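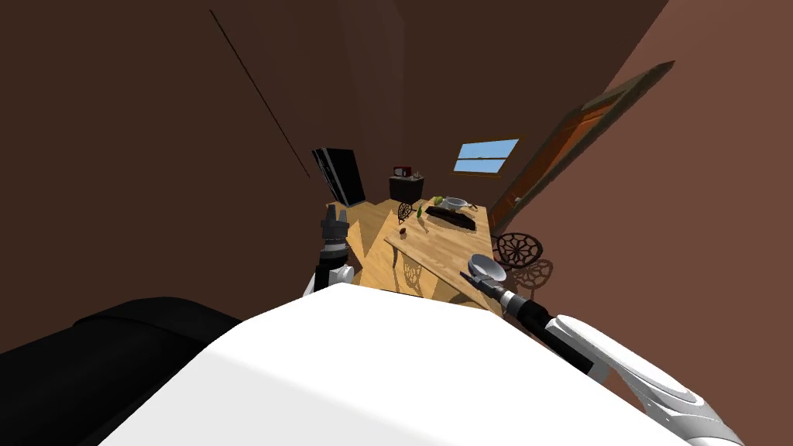

Home | News | People | Archive
Last updated: September

Mosoti Library Opens Its Oral History Collection

The Mosoti Library has opened its oral history collection to the public after 2 years of cataloging. The collection holds 1,633 recordings, most of them made in private homes.

Halima Shemweta, head of collections, said the work began with a single shelf of cassettes. "The labels were in three languages, and some had no label at all," she said. "We had to listen to every tape before we could give it a number."

Asked which recordings receive the most requests, Ms. Shemweta named the market songs and the accounts of the old ferry. "Families come in for a grandmother's voice – they often stay for the neighbors."

Access is free to registered readers. Copies may be requested at the front desk, and the family's written consent is required for any public use. Godfrey Kariuki, who edits the transcripts, expects the next group to be ready by spring. "The ferry tapes are slow," he said. "You can hear the engine on all of them."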